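1月11日(火)

朝から風が強く、外で飛ばすのはやめた。昼過ぎまで机で固定翼の受信機を載せ替えていた。

機体はBrarnbyの小型グライダー。11月に中古で買ったもので、前の受信機は電波の届きが悪く、河川敷の端まで行くとテレメトリーの警告が鳴りっぱなしだった。替わりに入れたのはKunivleyの8チャンネル。箱から出して重さを量ると12グラムで、前のより少し重い。そのぶんバッテリーを前に寄せなくて済むかと思ったが、受信機の置き場所が主翼の真下しかなく、結局重心はほとんど動かなかった。

バインドは3回失敗した。送信機側のプロトコルが古い設定のまま残っていて、モデルを新しく作り直したら一度で通った。説明書にはボタンを押しながら電源を入れるとあるが、押す長さが書いていない。LEDが早い点滅に変わるまで待てばよい。次に忘れそうなのでここに書いておく。

舵の向きを確認。エルロンの左だけ逆だったのでリバース。エレベーターは中立が少し下がっていたので、サブトリムでごまかさずにロッドのほうを回して合わせた。ラダーはそのまま。フェイルセーフはスロットルゼロ、舵は中立で登録した。送信機を切って確かめ、プロペラを外した状態でモーターが止まるところまで見た。

アンテナは2本を直角に開いて胴体の内側にテープで留めた。片方が受信機の根元で折れ気味なのが気になる。熱収縮チューブを一節かぶせてある。カーボンの補強材から離したかったが、胴体が細くて指が入らず、ピンセットで押し込んだ。

昼はうどん。

午後は模型店に寄ってコネクターとシリコン線を買った。合計983円。Kavanaghの充電器も棚にあったが、今の充電器がまだ使えるので見送った。店の人の話では、Lularの小型サーボは次の入荷が未定らしい。予備が一つしかないので、今ついている左翼のサーボが渋くなってきたら別の銘柄に替えることになる。寸法が合うかどうか調べておくこと。
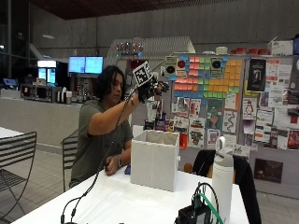
帰ってからバッテリーの内部抵抗を測った。6本のうち2本はもう数値が高く、冬の朝に使うと上昇の途中で電圧が落ちると思う。この2本は地上の調整用に回し、テープに日付を書いて貼った。残りは保管電圧に戻して金属の箱へ。

組み上げた機体の全備重量は108グラム。カタログの値より少し重いが、前の持ち主が主翼の付け根をエポキシで直しているので仕方がない。手投げのときに頭を上げすぎないように気をつける。

夕方、風が落ちたので近所の空き地で滑空だけ試した。モーターは回さず、胸の高さから水平に押し出して5回。はじめの2回は右に寄って落ち、ラダートリムを二目盛り左に入れたらまっすぐ伸びた。草が枯れているので腹は擦れなかった。

週末に風が弱ければ河川敷で距離の試験をする。先に地上で出力を落としたレンジチェックをやり、30歩離れて舵が動くのを見てから上げる。持っていくもの、予備プロペラ、輪ゴム、六角レンチの細いほう、手袋。前回は六角レンチを忘れて何もできずに帰ってきた。

夜は送信機のモデル名を整理した。使っていない機体の設定を四つ消して、バックアップをパソコンに移した。風呂のあと、受信機のファームウェアの更新があるのに気づいたが、今日はもう触らない。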